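# 卓上ホワイトボードに残った赤い線が消えません

**Paraskevi Margaritis**

共用の作業部屋で、両脇に黒いつまみの付いた卓上用のホワイトボードを使っています。板の角度を変えられる型で、ふだんは大きなベージュの机に出しっぱなしです。伝言を書いたり、順番を決めるときに線を引いたりする程度で、たいした使い方はしていません。

困っているのは赤いマーカーです。黒と青は付属のイレーザーで一度なでれば消えるのに、赤だけは薄い線が残ります。書いてすぐならまだましですが、土曜に書いて週明けに消そうとすると、三回こすっても輪郭が読めます。強くこすると今度はピンク色に広がります。

マーカーは Flemholm の中字で、三色とも同じ箱に入っていたものです。イレーザーは別に買った小さいもので、使い始めてから洗ったことはありません。

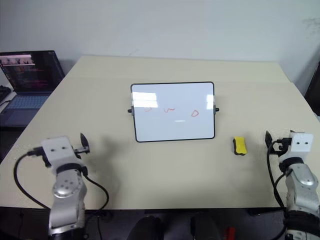 *赤で試し書きしたところ。右下が使っているイレーザーです。*

知りたいのは次の点です。

- 赤だけ消えにくいのは普通のことか
- アルコールを使って板の表面が傷まないか
- イレーザーは洗っていいのか、買い替えたほうがいいのか

もうひとつ、ついでの相談です。天井の照明が板に映り込み、座る場所によっては字が読めません。机の位置は動かせないので、板のほうで何とかしたいです。板を買い替えるとしたら2000円くらいまでで考えていますが、できれば今のものを使い続けたいです。

---

**Stelios Kourkoulas**

赤が残りやすいという話はよく聞きますし、うちでもそうです。ただ、板が悪いのかインクが悪いのかは試してみないとわかりません。順番に確かめてください。

まずイレーザーを見ます。裏の面が黒や赤の粉で固まっていたら、消しているつもりで粉を塗り広げています。ピンクに広がるという書き方からすると、これが一番あやしいと思います。きれいなティッシュで赤い線を拭いてみて、イレーザーより消えるなら原因はイレーザーです。

次に板の掃除です。

1. 乾いた布で全体の粉を落とす。
2. 水で湿らせて固く絞った布で拭く。端から端まで一方向に動かす。
3. 乾いた布で水気を取り、完全に乾くまで何も書かない。
4. まだ線が見えるなら、ホワイトボード用のクリーナーを布に付けて拭く。板に直接吹きかけると枠の隙間に入るのでやめる。
5. クリーナーのあとは、もう一度水拭きと乾拭きをする。

アルコールは、使える板と使えない板があります。説明書があればそれに従ってください。なければ隅の目立たないところで少しだけ試し、曇ったりべたついたりしないか翌日まで見ます。毎日アルコールで拭くのはおすすめしません。うちの板は毎日やっていたら、かえってインクが染みるようになりました。

メラミンスポンジや研磨剤入りの洗剤は使わないでください。その場ではよく消えますが、表面に細かい傷が入り、次からそこにインクが残ります。

イレーザーは種類によります。フェルトが貼ってあるだけのものは、濡らすと剥がれることがあります。私は屋外で粉をはたき、掃除機で吸うだけにしています。めくれる層になっているタイプなら一枚めくれば済みます。消す面がもう硬くなっているなら買い替えてください。

---

**Sotiris Pappas**

上からなぞれば消えますよ。残った線の上に新しい黒マーカーで書いて、乾く前に拭くだけ。前の職場ではみんなこれでした。

赤は使わないのが一番楽です。

---

**Bronisława Ostrowski**

なぞって消す方法は私も使いますが、イレーザーが汚れたままだと黒い汚れが増えます。先に Stelios さんの書いているティッシュの確認をしたほうがいいです。なぞるときは線一本ずつにして、すぐ布で拭いてください。広い範囲を塗ってしまうと、最初のほうが乾きます。

映り込みのほうを書きます。横につまみがある型なら、両方を少し緩めて板の角度を変え、締め直してください。片側だけ緩めて無理に動かすと金具に負担がかかります。映り込みは板を寝かせているときほど天井の照明を拾うので、起こしていくと減ります。うちの場合は、いつも読む人の椅子に一人座ってもらい、もう一人が板を動かして光が外れたところで止めました。立って書く人からは光って見えることもありますが、そこは諦めました。

起こしても窓の光が入るなら、板の向きを左右に少し振ってみてください。机はそのままで大丈夫です。

つや消しの反射防止シートも試しました。反射は弱くなりましたが、赤がさらに消えにくくなって一か月で剥がしました。今回の相談だと逆効果になりそうです。

---

**Paraskevi Margaritis**

ありがとうございます。ティッシュで拭いたらイレーザーよりずっときれいに消えました。裏を見たら消す面がかなり硬くなっていたので、イレーザーだけ新しくします。板は水拭きで薄い線が二本残り、クリーナーで一本消えました。残りの一本はなぞる方法を明日試します。

角度のほうは、つまみが固くて右側がまだ回せていません。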